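Grulteo Opens Repair Counter for Things You Were Going to Throw Out

Grulteo, the hardware store that has been selling people the wrong size of screw since 1893, will open a walk-in repair counter in September. Customers may bring in lamps, toasters, radios and anything else that has been sitting in the hall closet awaiting a decision.

A trial run at the Edia branch took in 148 items. Of those, 133 went home working. The other 15 went home with our sympathy.

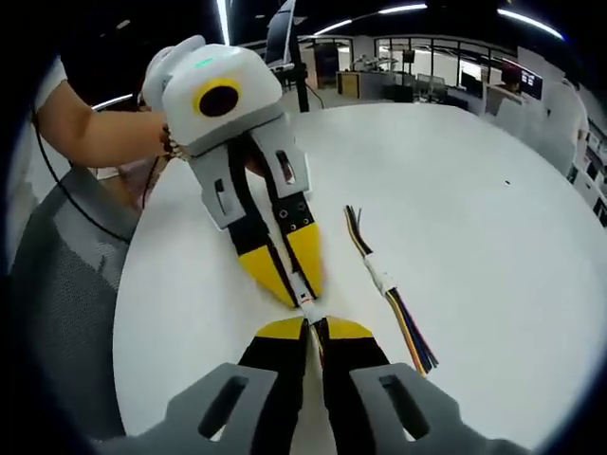

A thin cable with a white sheathed end, held over a round white table.

"People apologize when they hand over a broken kettle," said Boris Nedeljković, who will manage the counter. "I tell them we've seen worse. Usually we have."

Inspections are free. Repairs are priced before any work begins, and customers who decide to buy a new toaster will find them in aisle two, where staff will try not to look disappointed.

The counter opens at 9 a.m. Please empty the crumb tray first.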